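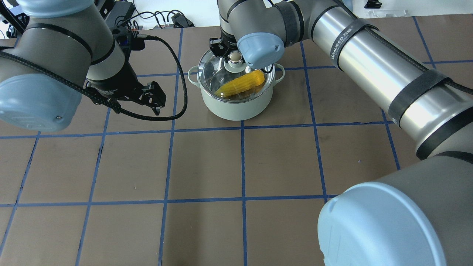

第七章 两只手和一口锅

搜索本书内容 请输入关键词 搜索

上一章结尾我答应过大家,这一章不再让机械臂推积木了。推积木很好,我推了一整个夏天,推到做梦都是那几块红的绿的。可是总有一天你得让它碰一样真正的东西,家里会用的、有弧度、会反光、掉下来会让人心疼的东西。我们选了一口锅。

锅是乌莎(Usa Inthanon)从家里拎来的,浅薄荷色的搪瓷锅身,两边各一个环形把手,配一个透明玻璃盖。我问她里面要不要放点什么,她说空锅没意思,就往里放了一根玉米。后来证明玉米是个很好的主意,这个留到7.3节再讲。

这套双臂的名字叫 Rirnik,前面六章一路搭过来的读者应该已经跟它很熟了。如果你是直接翻到这一章的(我自己看书也这么干,不怪你),只需要知道三件事就能跟上:它有左右两条臂,底座固定在同一张桌子上;每条臂末端装一个平行夹爪,两根手指只会张开和合拢,没有别的花样;控制程序叫 Fluvis,在我们工坊的旧电脑上跑,写到这一章为止是1804行,其中有相当一部分是我舍不得删的注释。

工坊在 Skendumville,是大家合租的一间屋子,谁交月费谁有钥匙。我们占了靠窗的那张桌子。靠窗这件事当时觉得很幸福,后面你会看到它带来的麻烦。

7.1 先把桌子弄好

我知道你想马上开夹爪。我也想!但是请先花一个下午对付桌面,我在这上面吃的亏足够再写一本书。

桌面我们铺的是牛皮纸。最开始没铺,直接用的桌板,亮面的,灯一照就是一大片白,相机什么也认不出来。牛皮纸是哑光的,便宜,脏了换一张就行。铺的时候从中间往两边抹,边缘压紧,别留气泡。用久了会有划痕和皱褶,还会有黑乎乎的印子,这些都没关系,我们的那张早就不体面了,照样能用。真正要换的时候是它鼓起来的时候,夹爪贴着桌面走,鼓包会挂住指尖。

纸铺好以后贴网格。材料是蓝色美纹纸胶带,就是刷墙时用来遮边的那一种,撕下来不留胶。横着贴几条,竖着贴几条,把桌面分成一个个差不多方的格子。

有读者来信问格子要贴得多准。我的回答可能会让你失望:我们的线是弯的。手贴的东西就是这样,胶带一拉就跑偏,你盯着前端的时候后端已经歪了。我第一次贴完觉得丢人,撕了重来,第二次还是弯,第三次我就去吃饭了。网格在这里的用处是让人和机器说同一种话,你可以说“锅放在中间那格靠左的线上”,下次摆的时候就能摆回差不多的地方。精确的位置由标定来管,标定用的是标定板,跟胶带没有关系。请千万不要拿胶带的交叉点去做标定,我干过,整整一个星期都在找一个根本不存在的程序错误。

接下来是底座。两块白色的方形安装板,每条臂一块,螺栓孔是板上现成的。两块板的中心距我们定的是500毫米,这个数字是试出来的。再近一点,两条臂在锅的正上方会打架;再远一点,左手够不到右边的把手。你的臂如果跟我们的臂展不一样,就把两条臂都伸向桌子中央,让两个夹爪能碰到同一个点,又各自留出一段余量,然后再打孔。先打孔再试的人,桌上都会多出几个洞。

桌子后沿我们立了一根铝型材,竖着,正好在两条臂中间,用来挂东西和走线。控制盒放在它旁边,黑色的线全堆在那一带。我本来打算在写这一章之前把线收拾整齐,后来没有,大家看到什么样就是什么样。 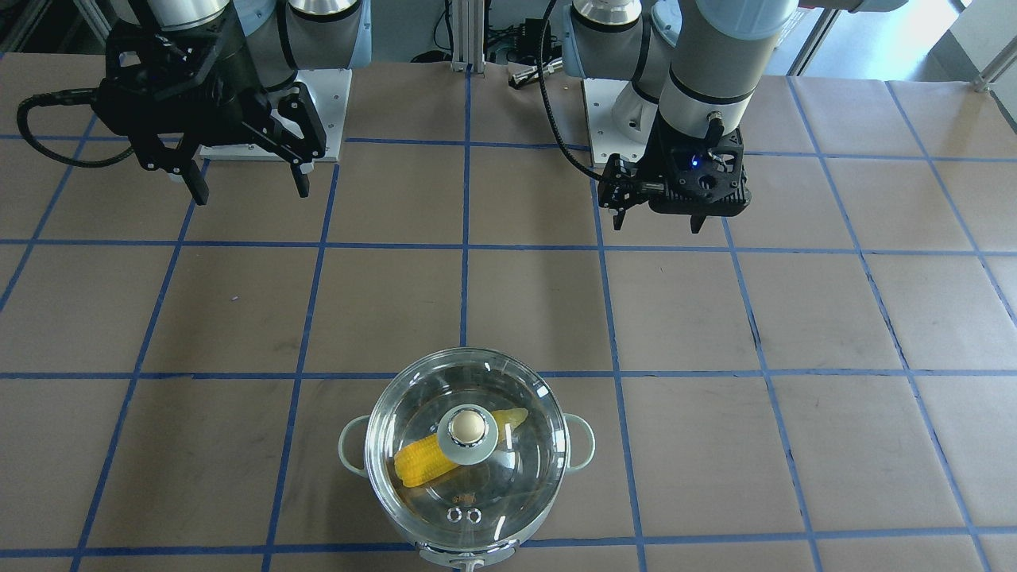 图7-1 桌面布置。锅压着胶带线放在两个夹爪前方,两条臂后面是白色安装板。

图里有一处请你留意:从固定机位看过去,机器人的右臂在画面左边,左臂在画面右边。道理说出来谁都懂,相机在机器人对面嘛。可是我和乌莎为了这个吵过不止一次。她喊“左手停”,我伸手去按的是画面左边那条臂的急停,停下来的是右手。后来我们规定,工坊里说左右一律按机器人自己的左右,写进程序的变量名也一样,`left` 就是它的左。本书从头到尾都照这个规矩来。你也可以定别的规矩,只要一屋子的人用的是同一个就好。

再说一说线。每条臂都有一根黑色的线一路走到夹爪,走线的原则我总结成一句话:腕部要松,前臂要紧。腕关节转得最多,线在那里必须留一个环,不留环的话转上两圈就把插头拽下来了。前臂是一根长直段,线在上面晃来晃去没有好处,用绑带固定住就行。我们用的是黑色绑带,上面印着白色的 WANEED 字样,隔一段扎一根。扎的时候先把臂开到最伸展的姿势,再把臂开到最蜷缩的姿势,两个姿势都看一遍线有没有绷住。只看一个姿势是不够的,我们的第一根夹爪线就是这么报销的。

7.2 为什么是锅盖

锅盖这个任务,说起来一句话:用右手夹住盖顶的钮,提起来,挪开,放下。三岁小孩会。我们从夏天开始做,到2023年8月28日才第一次能连着做完一整套,当时我对着那口锅鼓掌了。

难在哪里呢?我们一样一样说。

先是钮。盖顶那个钮是圆的,金属的,表面光滑,下面垫着一个浅色的底座。钮的直径我们量过,26毫米。平行夹爪的两根手指是直的,直的手指夹圆的东西,每边只有一小条能接触到。夹在最宽的地方,稳稳当当;夹高了,手指就顺着圆顶往上滑,咔的一声合在一起,盖子纹丝不动。所以下降的高度很要紧,比左右对准还要紧。左右偏一点,夹爪合拢的时候会把盖子往中间带,它自己会找正;高度偏了可没有谁来帮你。

然后是玻璃。做视觉的朋友听到玻璃两个字都会叹气。深度相机看玻璃,多半会直接看穿过去,报给你的是下面东西的距离。你让它量盖子的高度,它量的是玉米。还有时候它看到一块反光,干脆什么都不报,深度图上挖一个洞。我们花了很久想让它“看见”玻璃,喷粉也试过(乌莎很不高兴,那是她的锅),最后想通了:夹盖子需要知道位置的是钮,钮是金属的,看得见。盖沿在哪里,用钮的位置加上锅的尺寸推出来就行了。

盖子边沿有一圈金属,靠前的地方还有两个并排的小金属圈,是出气孔。这两个小圈帮了我们大忙。圆盖子转多少度看起来都一样,程序分不出方向,有了这两个小圈,方向就定下来了。你家的锅盖如果只有一个出气孔,也能用;一个都没有的话,可以在盖沿贴一小块胶带。

最后是力。夹爪合得太轻,盖子半路滑脱;合得太重,玻璃盖倒是不怕,怕的是钮的螺丝。夹爪拧一点,螺丝松一点,做上几十遍以后钮开始在盖子上打转。现在我们每次开工前都要用手拧一拧那颗钮。请把它加到你的开工清单里。

Nuanchan Inthanon 是乌莎的姐姐,厨艺很好,对机器人毫无兴趣。她来工坊坐过一次,看了两遍,说:“你们怎么不先停一下再夹?”我们问什么意思。她说她自己揭锅盖的时候,手到了上面会停一停,看看有没有汽,再下手。

我当天晚上就把“停一下”写进了 Fluvis。右手先到钮的正上方悬住,拍一张,重新算一遍钮的中心,再慢慢往下走。就多了这么一步,前面积下来的误差在悬停点上全部清零重来。本章开头的那张照片就是悬停的样子,夹爪在钮的上方,手指还没有夹住它。程序里我管这个位置叫 `hover`,你会在后面的代码里到处看到它。

7.3 从手腕往下看

前六章我们只用一台固定的相机,架在桌子对面,看全局。从这一章起,每个手腕上再加一台小的。

为什么要加?你自己试一下就知道了:闭上一只眼,让朋友举着一支笔,你从远处告诉他笔尖离桌子还有多高。你会说错的。固定相机的难处就在这里,它离得远,夹爪到了锅上面,又正好挡住钮。越到要紧的时候它越看不见。手腕上的相机反过来,离得越近看得越清楚,代价是它看不到远处,手一转,整个世界跟着转。两种都要,谁也代替不了谁。

我们的腕部相机是在 Saengthong 买的,那是街对面的一家电子零件铺,老板收到我们的单子以后特地打电话来确认是不是写错了数量。装的时候注意一点:要让两根手指的指尖留在画面里。有人觉得手指碍事,把相机往前挪,让画面干干净净。别这样!指尖是你最好的参照物,它跟相机的相对位置永远不变,开了多大,合到哪里,一眼就看得出来。
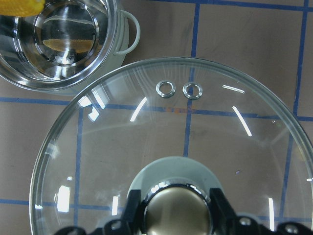

图7-2 腕部视角,手指已夹住盖钮。左上角是敞开的锅,内壁为抛光不锈钢。

我很喜欢这一张,因为它把7.2节的那些抱怨几乎全装进去了。透过盖子,蓝色的胶带照样看得清清楚楚,横的那条还因为玻璃的弧度变得有点波浪。你要是让程序去找“桌面”,它会很高兴地把盖子底下那一片也算进来,然后告诉你那里什么都没有。一条条白亮的反光也在,靠锅的那一边还有一簇亮块,形状像窗户或者灯。

窗户的事我欠大家一个交代。我们的桌子靠窗,上午和下午的光完全不同,上午调好的阈值,吃完午饭回来就不灵了。有一阵子我怀疑是电脑在休息。解决办法说穿了很土:挑一个时段,固定下来,参数分时段存。拉窗帘也可以,只是那样屋里其他人会有意见。如果你的工作台能摆在没有直射光的角落里,就摆在那里,风景留给别人。

另外请比较一下锅盖钮的颜色。在头顶的相机里它是银的,在固定相机里从奶油色过渡到金色,到了图7-2里成了古铜色。三台相机,三种颜色!光滑的金属本来就是周围有什么它就映什么,再加上各台相机自己的白平衡,你永远别指望它们给出同一个数。所以我们的程序里没有一行是靠钮的颜色来找钮的,靠的是形状和它相对于盖子的位置。

玉米就不一样了。黄色,哑的,满是颗粒,哪台相机看它都是黄的。隔着玻璃能看见玉米,说明锅在那里;玉米的样子忽然变清楚了,程序就猜盖子可能已经挪开了。注意我说的是“猜”。它只是几条线索里的一条,还要跟夹爪的开度和受力放在一起看。但是作为线索它非常好用,比我们想的任何办法都便宜,所以我说放玉米是个好主意。(锅里原来考虑过土豆。土豆跟牛皮纸的颜色太像了,幸好没放。)

数据是这样记的:每做一遍,头顶相机、固定相机、两个腕部相机,加上所有关节的角度和夹爪的开度,一起存成一条。到本章写完的时候我们存了308条,里面有好的,也有盖子滑脱的、夹空的、把锅推跑的。失败的请一条都不要删。我一开始爱面子,只留成功的,结果训练出来的东西一遇到夹空就傻在那里,手里捏着空气,郑重其事地把空气搬到了旁边的格子里。

存的时候给每一条写一句备注,用人话写。“右手夹高了”“锅比平时靠前”“下午,太阳很大”,这样就够了。别写编号代码,过了一个月你自己都认不出来。到9月我们回头整理的时候,最有用的就是这些随手写的备注。

7.4 看到的和以为看到的

在进入代码之前,还有一件关于腕部相机的事要讲,它困扰过我整整两天。

我们的桌面是牛皮纸,棕黄色的,前面几张照片里都看得出来。可是腕部相机有的时候交上来的画面是另外一回事。
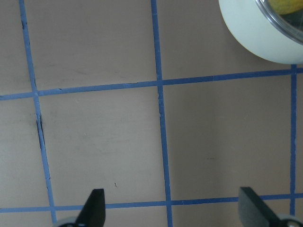
图7-3 腕部视角,手指张开,下方是胶带网格。桌面呈浅灰紫色。

看,纸变成灰紫色了。我第一次看到这种画面,第一反应是有人换了桌布,真的跑过去摸了一下。同一张桌子,同样的蓝胶带,只是相机对着一大片单一颜色的时候,自动白平衡觉得“这应该是灰的吧”,就自作主张往灰里调了。视野里的东西越少,它越爱自作主张。锅只在右上角露出一小块弧边,帮不上什么忙。

对付它有两个办法。省事的那个是把白平衡锁死,大多数小相机都能锁,锁之前先让它对着平时干活的场景待一会儿。我们的其中一台偏偏锁不住,断电以后就忘,于是只好走麻烦的那条路:程序里用到颜色的地方,一律拿胶带的蓝色当基准,别的颜色都跟它比。胶带到处都有,几乎每个画面里都能找到一条,这是当初贴网格时没想到的好处。胶带边上有小缺口、有一处像是翘起来或者裂开了,都不影响取色,取的时候避开边缘就行。

还有一处值得看,就是两根手指之间的距离。夹爪张得很开,一条竖的胶带从两根手指中间穿过去。我们经常利用这一点来做最简单的检查:让手停在某条线的正上方,张开夹爪,看看那条线是不是在两根手指的正中。偏了,就说明腕部相机的安装角度动过。装得再牢的相机,被桌沿蹭一下也会动,而它动了以后不会通知你。我们每天开工都看一眼,看一眼花不了多少工夫。

画面里的锅还提醒了我另一件事。从这个角度只看得到它的一小段边,盖子是透明的,里面一团黄,谁都知道那是什么,因为我们早就知道锅里放了什么。程序不知道。有一次我把这类画面拿给工坊里一位做木工的朋友看,他猜是一个饭盒,装着柠檬。他猜得很合理!从那以后我养成了一个习惯,凡是要让程序靠单张画面作判断的地方,先拿给没见过这张桌子的人看。人都猜不出来的,就别为难程序,让手再挪一点,多看一眼。

所以在 Fluvis 里,揭盖的流程是从“找锅”开始的,找锅又分成两段。第一段由固定相机给一个大概的位置,落在哪一格;第二段让手移过去,腕部相机看到完整的锅沿以后,再算中心。中心没算出来之前,高度不许往下走。就这么一条规矩,救过那个玻璃盖子很多回。

动手之前请准备好下面这些:

一口带盖的锅,盖上要有能夹的钮。第一次别用最喜欢的那口。
一样颜色鲜明、表面不反光的东西放在锅里。我们用玉米。
牛皮纸和蓝色美纹纸胶带,胶带多备一卷。
一块软垫,放在你打算搁盖子的格子里,初学阶段先垫着,等动作稳了再撤。
急停按钮放在伸手就够得到的地方,按之前先想清楚哪边是左。

锅里不要放水,底下更不要点火。我们整章都是在冷锅上练的,书里的程序也没有为热的东西做过任何准备。

下一节从 `find_pot` 这个函数写起。请把第五章的标定文件复制到本章的文件夹里,标定之后如果挪过相机,先回去重做一遍,再翻到7.5节。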